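Skilico Launches Editorial Planning Service for Small Business Websites

3 min read

STOSVILLE, July 2020 – Skilico, a content and search marketing firm, today announced the launch of Jestum, a subscription service that helps small businesses plan, publish and maintain the written content on their websites. 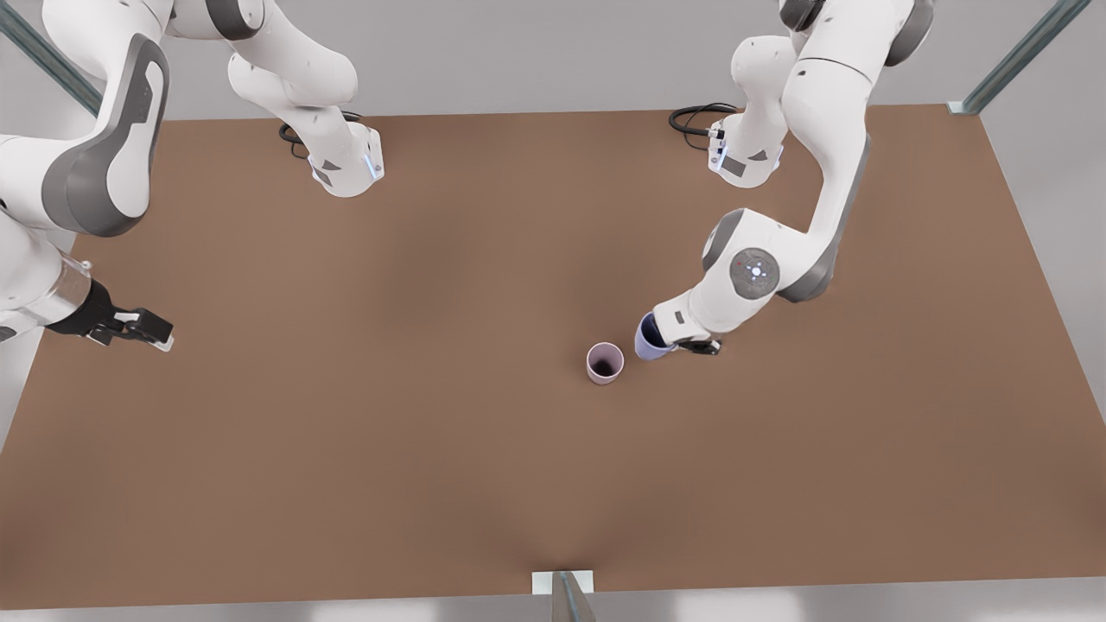

A Service Built Around the Content Calendar

Jestum gives each client a twelve-month editorial calendar, a keyword plan matched to that calendar, and a monthly review of how published pages are performing in search. The service is intended for companies that have a website and a general idea of what their customers look for, but have no full-time marketing staff.

Clients may write their own articles, assign them to Skilico's writers, or combine the two. In every case the calendar shows which page is due, who is responsible for it, which search terms it is meant to address and which existing pages should link to it once it is live. Drafts are submitted and approved in the same place, and a page cannot be scheduled until its title, summary and internal links have been filled in.

The company began work on Jestum after reviewing the websites of 23 existing clients in Stosville and neighboring Greenberg. The review covered 2,776 published pages. It found that many articles had been posted in short bursts, often in the first weeks after a site was redesigned, and then left without updates. In a number of cases several pages on the same site were competing for the same search term, and older pages still carried prices, opening hours or staff details that were no longer correct.

"Our clients were putting real work into their websites, but much of that work was being done without a schedule," Skilico said in a statement. "Jestum sets out what should be written, when it should be published and when it should be looked at again. We believe that a modest plan, followed every month, serves a small company better than a large one that is dropped by spring."

Review of Existing Pages

Each new subscription opens with an audit of the client's current site. Skilico's editors sort pages into those to be kept, those to be rewritten and those to be merged with a stronger page on the same subject. The audit takes some 2 weeks for a typical small business site, and the client receives the results as a spreadsheet with a written summary. No page is removed or redirected without the client's written approval.

Once the audit has been accepted, the editors hold a planning call with the client to agree on subjects for the first quarter. Seasonal topics are entered first. A heating contractor, for instance, would normally need its winter service pages ready well before December, and the calendar works backward from that date to set deadlines for drafting and approval.

Monthly reports cover search impressions, clicks, average position and inquiries received through the website's contact form. The reports are written in plain language and are limited to a few pages – clients who want the underlying data may download it at any time.

Availability and Plans

Jestum is available immediately to businesses in the Stosville and Greenberg areas. Skilico expects to open the service to clients in other locations in December, once additional editors have completed their training.

The service is offered in 2 plans. The Standard plan includes the audit, the calendar, the keyword plan and monthly reporting. The Extended plan adds articles written by Skilico and a quarterly review of page titles and descriptions across the full site. Both are billed monthly, and clients keep ownership of all calendars, drafts and published text if they cancel.

Existing Skilico clients may move to either plan at the end of their current billing period. Work already ordered under an earlier agreement will be delivered on its original terms, and audits completed in the past year will be carried over into Jestum without charge.

About Skilico

Skilico provides content planning, copywriting and search optimization to small and mid-sized businesses. The company is based in Stosville and maintains a second office in Greenberg. Its clients include retailers, trade contractors, dental practices and professional service firms.

Businesses interested in Jestum, and members of the press seeking further information, may contact the Skilico office in Stosville during regular business hours.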